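Bench notes, Sunday, fruit and plates, Cleretti fingers against Gavalas fingers
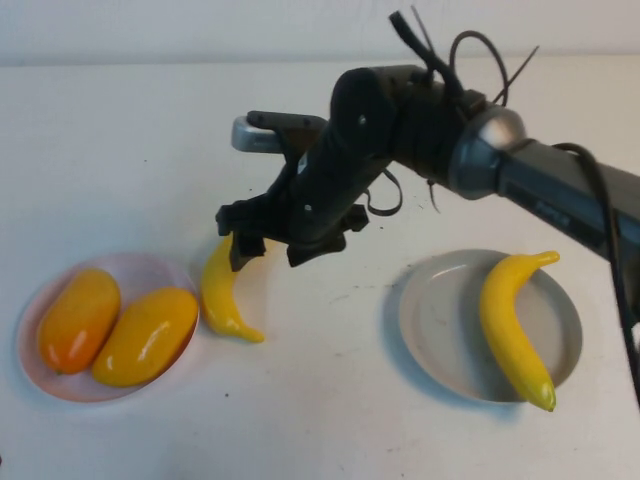
Which finger set is better for curved, shiny objects? The softer Gavalas pads, as long as the closing force is kept low; the stiff Cleretti ones hold harder but are fussier about where they land.

Setup as left on Friday apart from the fingers. Arm controller is the Onholm unit, firmware untouched. Objects: toy mangoes and bananas, two plates. Task is plate to table and table to plate, one object at a time, teleoperated first and then replayed from the recorded joint path.

Started with Cleretti at 40 N. Grip on the mangoes was fine if the fingers came down across the short axis. Along the long axis the fruit rolled out towards the plate rim every time. Dropped to the lowest setting the driver accepts and the rolling stopped, but then the banana slipped on the lift.

Bananas are the awkward ones. Gripping near the end gives a clean close, then the free end swings down and drags on the table during the move. Gripping at mid-curve is better for balance, but the approach has to be turned to match the bend. The wrist runs out of comfortable travel if the banana lies with the curve facing the base. Note for replay: wrist joint was close to its soft limit in those runs, so don't copy that path to the other arm without checking.

Gavalas set fitted after lunch. Swap takes four screws and a re-zero. Forgot the re-zero the first time and the gripper reported 2 mm open when fully shut. Redone, reads correctly now. Pads leave a slight smear on the glossy plastic, wipes off.

Replay, 111 attempts over both sets, log is in the Trudum folder. Haven't split it by object yet. Most of the failures I marked by hand were table pickups where the fingertips touched down before closing. Tool length in the config is still the Cleretti value, which would explain part of it for the afternoon runs. Treat those as suspect.

Cable: the thick one over the forearm pulls when the wrist turns past 100 degrees. Needs more slack at the elbow clip.

To do
Correct tool length, rerun Gavalas table pickups
Split log by object and finger set
Try the approach 5 mm higher on bananas
Re-route forearm cable before anyone runs the full reach test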